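My shoulder is on week six of physical therapy and I said I would write down how it's going, mostly so I stop telling the same story on the phone.

The short version is that I can reach the top shelf again. I can't throw anything yet. Sleeping on the left side is fine for a few hours, then it aches and I roll over.

I go to Kuvley, the small clinic over the bakery. Yakubu Balogun has been my therapist since August. He starts with heat, does some hands-on work around the shoulder blade, and then I do the band exercises while he watches my elbow. There are 4 of them. The one where you lie on your side and lift a can of soup is the one I hate, and it's also the one he won't drop.

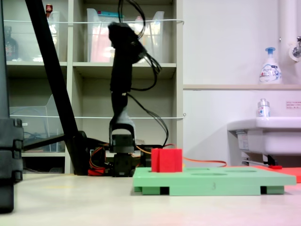
The bill was the other thing people asked about. The full course was quoted at $2,764 and my share came to $1,002 after insurance, paid in two parts. I had to call twice to get the second part coded correctly. If you get a statement with "evaluation" on it more than once, call them.

My neighbor Kurniawati Hartono had the same injury on the other side and went the acupuncture route first. She liked it for the neck tension but ended up doing the bands too. She lent me her pulley, the kind that hangs over a door. I use it for ten minutes before breakfast and it squeaks the whole time.

Things I've changed at home: the heavy pans are on the counter now, and I carry groceries in two trips. I moved the mouse to the right hand, badly.

Next visit he measures my range again. I was at 140 degrees last time going straight up.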